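Semple hand grippers, five months in
Posted Friday, November 29, 2024

I work at Brilatia, where we assemble and pack kitchenware sets. Since the arms went in on the packing line, part of my week has moved to a table where I do the handling jobs with a pair of Semple hand grippers. The recordings go to Vonomside, and they use them to train the arms. This review covers the grippers only, from the point of view of the person holding them.

They are good at firm, narrow things. A wooden handle or a steel shank sits well between the jaws once you learn to come in square, and it stays put if you turn your wrist slowly. Thin flat items are harder. Lids slide, and anything with a rounded edge takes me two or three tries. It took me 12 shifts before I stopped dropping things regularly.

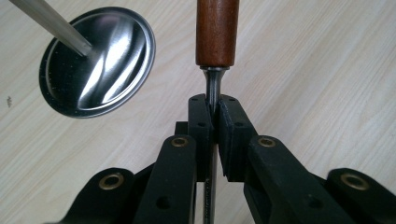
Weight is my main complaint. One gripper is fine for an hour, but two of them tire the forearms by mid-morning, and the cable pulls when you reach across the table. We asked for shorter sessions in April, before the full rollout, and got 6 a day with breaks between. I would not want to do more. My hands are medium sized and the grip suits me. A coworker with smaller hands finds it too bulky.

Hanging utensils on the stand is the job we repeat most. You have to find the hook with the far end of a tool you can't feel, so you end up watching everything. 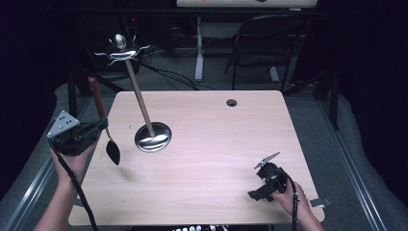
Left gripper holding a wooden-handled utensil near the stand, right gripper empty.

As for what it changes: I pack less and sit down less. The older Gernard line needed 5 of us at the end of a shift, and now some of those people rotate through the table. Pay is the same, which I think is wrong given that we are teaching the work - I have said so to my supervisor. We did around 1000 recordings last month and have not been told how many are enough.

Build quality is fine. The pivots have stayed smooth and the jaws still close evenly. I would like a lighter body and a cable that leaves from the side. Four stars for the tool, three for the way it was brought in.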